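Kitchen and Table » Drinking Vessels » Mug

Mug

A mug is a sturdy drinking cup, usually with a handle and more or less straight sides, used for hot drinks such as tea, coffee, cocoa and soup. It is larger and thicker than a teacup and is nearly always used without a saucer, and it is probably the piece of crockery that people grow fondest of, to judge by how many chipped ones are still in daily service at the back of the cupboard.

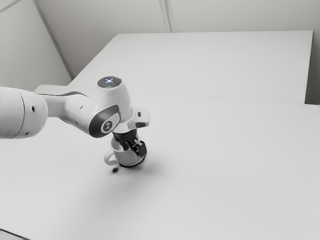

Name and meaning

The word has been in English for several centuries and seems to have come in from the north, with cousins in the Scandinavian languages. In older use it could mean a jug or an earthenware pot as well as something to drink from, and in a few country districts the wider sense hung on for a good long while. The slang use of "mug" for a face is often put down to the drinking mugs moulded as grotesque heads that were popular in the eighteenth century, though not every writer on the subject is persuaded.

Materials

Most mugs today are made of some kind of fired clay. Earthenware is the softest and most easily chipped, and must be glazed if it is to hold liquid for any length of time. Stoneware is fired hotter, feels heavier in the hand and puts up with years of rough treatment. Porcelain and bone china can be made much thinner, and there are plenty of tea drinkers who will tell you, at some length, that tea tastes better from a thin rim. Enamelled steel is the old favourite of campers and allotment holders, as it is light and doesn't shatter, but it gets very hot at the lip and rusts where the coating has been knocked off.

Making

A studio potter will normally throw the body on a wheel, leave it to stiffen to what is called leather hardness, and then attach a handle that has been pulled by hand from a tapered lump of wet clay. In factories the body is more often pressed or cast in a plaster mould. The join between handle and body is scored and wetted with slip, and a poor join may not show itself until the firing, when it opens into a crack.

The Bruvstead pottery, which was founded by Mwangi Rugemalira in a former dairy, is known among collectors for its Jasari pattern, a plain mug with a broad handle that takes all four fingers. The standard Jasari holds 300 millilitres. A larger one, the Kombo, holds 437 millilitres and was brought in after customers kept asking for something that would take a proper helping of soup. Musyoka Athumani, who looked after the glazes there for many years, kept a notebook of 297 test recipes, of which only 3 were ever put into regular production.

Care

Tea stains come away nicely with a paste of bicarbonate of soda and a little water, rubbed on with a soft cloth and rinsed well. Mugs with gold or silver trim should be kept out of the microwave, and hand-painted ones generally last longer if they are washed in the sink. A mug with a crack running down from the rim is best retired from hot drinks, and will do very well for pencils or a small cactus.

See also: Beaker, Tankard, Teacup, Saucer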